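Since May we have a new habit in our house in Ascombe. After dinner, when the plates are washed, one of us rolls a die and the number decides what we play. My son made the list together with his friend's mother, Faith Magesa, who knows many more games than I do. There are 6 games on it, and three of them I had to learn from the beginning.

The die came in a mixed bag of small blocks and cubes from a flea market in Vasholm. I wanted the bag for the letters, because I practice spelling with my daughter, and the rest I almost gave away. Then she found this one and refused to put it back. It is cream colored, with the corners a little rounded, and it has a 2 on one face and a baseball on another. We don't follow baseball at all, so in our rules the ball means that the youngest person chooses the game. She is the youngest person.

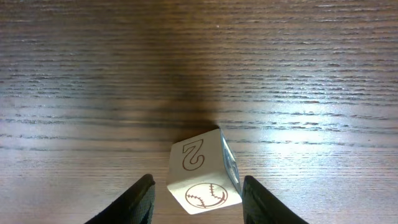 The die on the table, with the baseball to the front and the 2 above it.

I like how the brown print goes with the brown of our table. The table is older than the children and it has a strong grain, and I was afraid that a die would make marks on it. My neighbor Derek Lockwood told me to roll on a cloth. We tried it for one week – the die stops too soon on a cloth and everybody complains. So now we roll on the wood, but softly, and from a low hand.

Next I would like to sort the remaining blocks from the bag. Many letters are missing, we have no E and no R, and with this it is difficult to write almost any word in English. If somebody near Loltham has some extra ones, please write to me.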